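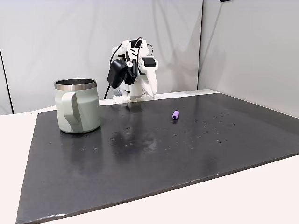 Hi all,

Catching up on the list after a week away, and I wanted to pick up the question about the sourdough before it gets buried under the potluck emails.

Revathi Unnithan wrote:
> My loaves were fine all summer and now they come out flat and
> gummy in the middle. Same flour, same starter, same everything.
> I feed it before bed and bake Sunday morning like always. Is my
> starter dying? Should I just throw it out and beg a new one
> from somebody at Tedport?

Revathi, please don't throw it out! Mine does this every September, and I panicked the first two years. The kitchen cools off at night and the starter slows way down, so the dough you used to leave for 7 hours needs a lot longer than that now. I bet you're baking by the clock, same as I was.

What I do now is put the dough in a straight-sided jar and wait for it to come up by half, however long that takes. Last week it took until 2 in the afternoon and I had already promised people bread for lunch, so we had crackers. If you want to hurry it along, use warmer water. I go up to 100 degrees when the flour is cold from the pantry – the dough ends up a good bit cooler than that once it's all mixed. 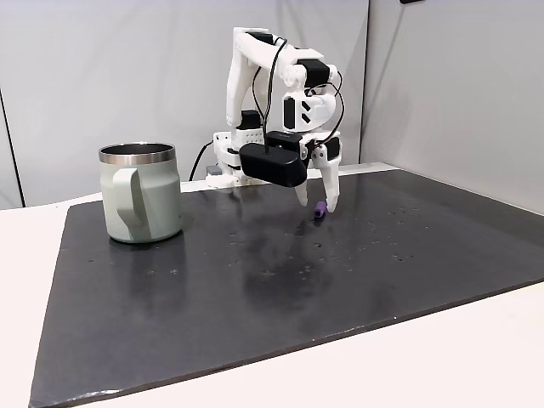
The gummy middle could also be you cutting it too soon. I know, I know, hot bread and butter. But give it a couple of hours on the rack and see if it's still gummy. And if you have one of those probe thermometers, don't pull the loaf until it reads 205 or so.

On the flour, I switched from Esura to the Nandireck bread flour when the co-op stopped carrying the small bags, and it drinks more water. If you switched too, add a spoonful at a time and go by feel. The 39 cent packets of rye by the register are great for perking up a tired starter, by the way. One feeding with a little of that and mine was climbing out of the jar.

I can bring some of my starter to the next swap if you still want a backup. It came from the Chang bakery class years ago and it's pretty hard to kill.

Also, does anybody have a spare lid for a big Dutch oven? Mine cracked – long story.

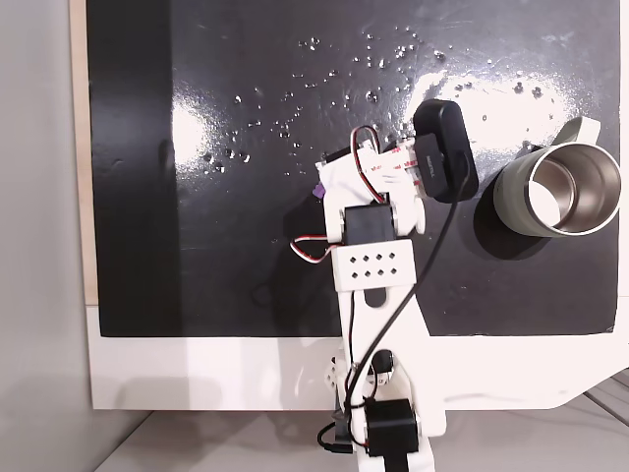 Water droplets on the black board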